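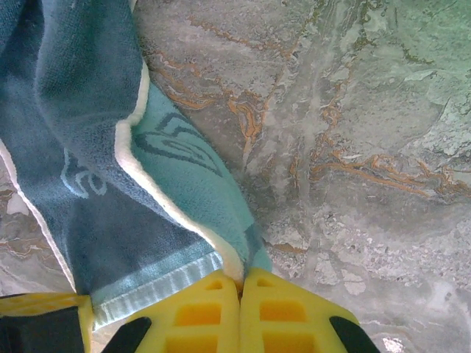
People throw out towels too early. I have been folding the same beach towels for years, and the ones I reach for first are the faded ones. The pattern has gone pale on one side and the blue has drifted toward gray, but the pile still does its job.

Stores would like us to think of towels as a set. When one looks tired, the whole stack goes. A new set at the Eltero outlet in Tundcombe costs more than I spend on groceries in a week, and the first few washes leave lint on everything.

I check the hem before I check the color. If the end band is flat and the edge trim is still stitched down, the towel stays. If the trim is coming away, I sew it back, a ten-minute job. Only when the cloth wears through in the middle do I cut it up for rags.

I also fold on the counter now instead of the bed. A hard surface makes it easier to line up the corners, and a thick towel needs that. Match the hems first, then smooth toward the fold.

Last updated Sun 31 March
40 shares | 9 comments
Contact | Back to top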